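Reality TV recaps: do viewers finish them?
Project report, Jeltow group

We logged 813 comments on recaps of the dance show Brullia, one season. Coded by hand, slow.

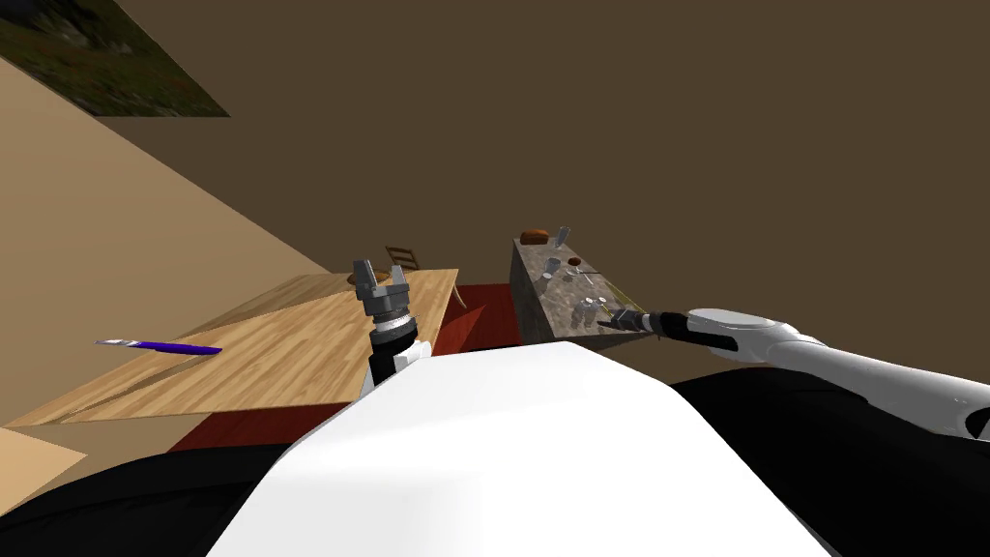
Method
Two coders, 90 comments each to start, then compared. Disagreed mostly on sarcasm. Clinau comments left out, diffrent show.

Results
223 mention the judges. Very few mention dancing. Elimination nights got the longest threads,

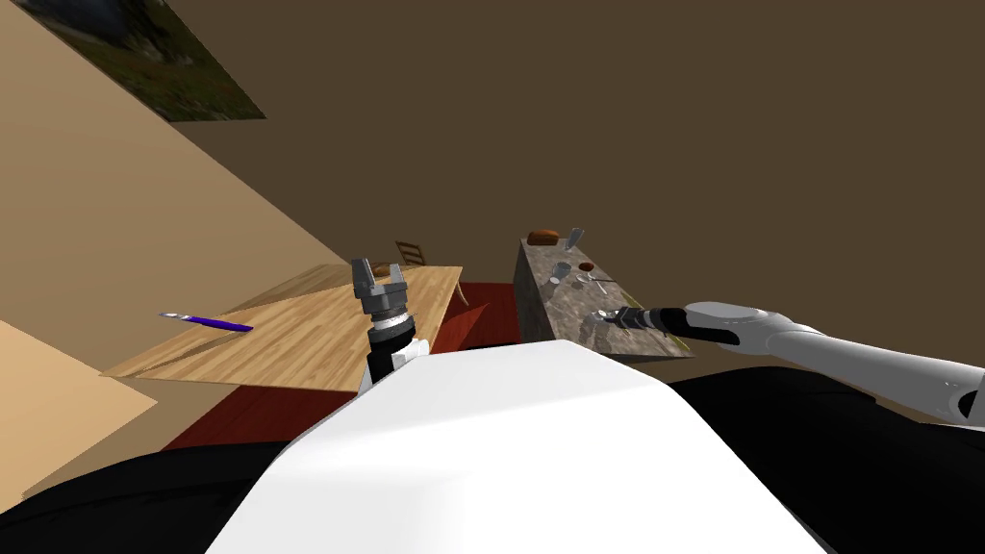 and the finale got less than we expected. Maybe becuase the winner leaked that Friday. Didn't check. 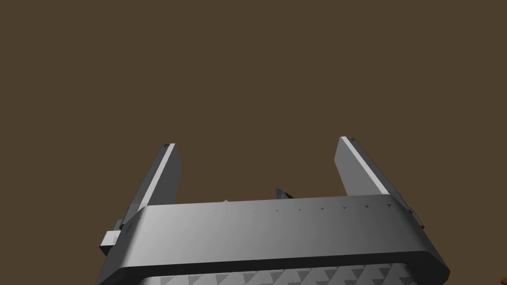
Fig. 3. Gray gripper, brown background.

To do: recode the sarcasm ones.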